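Home | About | Projects | Reports | Contact

Illville Guest Rooms: Bedding and Linen Project
Progress report to the Kinberg Fund
29 Jun 2018
Prepared by Tadeusz Bednarek, project lead

The grant from the Kinberg Fund covers new bedding for the guest rooms at the Illville hostel, training for the people who make up those rooms, and a change in how the linen is washed and stored. The work began in January. This report covers the period from then to now.

Purchasing

All 37 beds now have new mattresses. We ordered the sheets and pillowcases from Carhuamaca in plain white, as agreed in the proposal. The first delivery was short of pillowcases and the rest came three weeks later. We did not pay extra for the second shipment. The old mattresses were collected by the city and the better blankets went to the animal shelter on Mill Road.

We have spent $700 less than planned on mattresses, mainly on delivery charges. We would like to move that amount to the linen line, for the reasons given below.

Training

Ehsan Durrani has run 6 training sessions on changing and making up a bed. Everyone on the housekeeping rota has been to at least one. The sessions are held in the guest rooms and each person strips and makes a bed from start to finish.

Most of the time goes to the bottom sheet. People were used to pulling it off by one corner and dragging it across the floor to the cart. Ehsan teaches them to gather it toward the middle of the bed with both hands, so that it comes away as one bundle and hair and crumbs stay inside it. The pillows come off first and go on the chair. He also asks people to look over the cloth while it is still on the bed, as marks are much harder to find once it is in the bag.
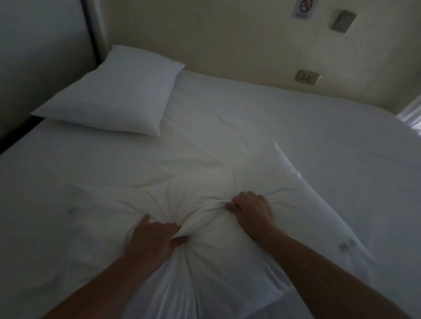 Gathering a white sheet by hand. There are faint gray marks on the cloth.

Stained linen now goes into a separate bag and is treated before washing. Before the project everything was washed together, and stains that had been through the dryer usually stayed. The housekeeping team keeps a sheet on the linen room door where they write down what was pulled out and whether it came clean. From January to the end of May, 81 pieces were set aside. Most went back into use. The others were cut up for cleaning cloths.

Laundry and storage

We changed to the Ratulum detergent in the spring. The staff find it easier to measure than the powder. It costs a little more per load and we will report the full cost at the end of the year.

The shelves in the linen room have been put up and labeled by bed size. The door still sticks and the landlord has been told twice.

Problems

White sheets show every mark. This was raised when the proposal was written and it has been the main complaint from housekeeping. We do not want to change color now, but we need a larger reserve of bottom sheets so that rooms are not held up while linen is being treated. The saving on mattresses would pay for this.

Two of the guest rooms on the upper floor get very little daylight and the team has trouble checking the beds there. We have asked for a quote for brighter ceiling lights. This would come out of the hostel's own budget.

Next steps

Order the extra bottom sheets, if the Fund agrees to the transfer.
Repeat the training for summer staff.
Write up the bed-making steps on one page for the linen room wall.
Fit mattress protectors in the family rooms.

Receipts and the spending table have been sent separately. Questions about the training can go straight to Ehsan.

Share (6) | Comments (0)

Contact the project office | © 2018 Illville Guest Rooms | Back to top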